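22 February 2020

Up at seven, on a Saturday, because my legs wouldn't lie still. Fidelina wants us both on the start line at Skavidberg in July, all 33 kilometres of it, and I said yes after two glasses of wine so that's my own lookout. Did the Jedgate loop this morning -- wind straight in my face the whole way out, then it dropped the minute I turned for home! Typical. Mud up to the knees and a blister the size of a bean.
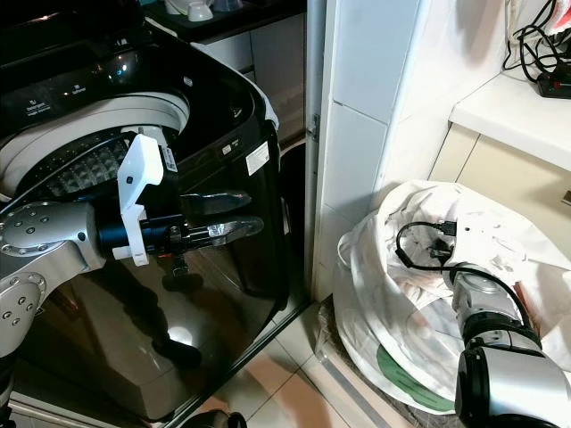 So am I running too much too soon? Probably a bit, going by my left shin, so three outings next week and no hills.

Yeison rang after lunch and went on for ages about gels (he swears by the salty ones, they sound vile). Had soup, read two pages of my book and fell asleep on it. Must book the room in Lornell before the prices go up, and find my other glove.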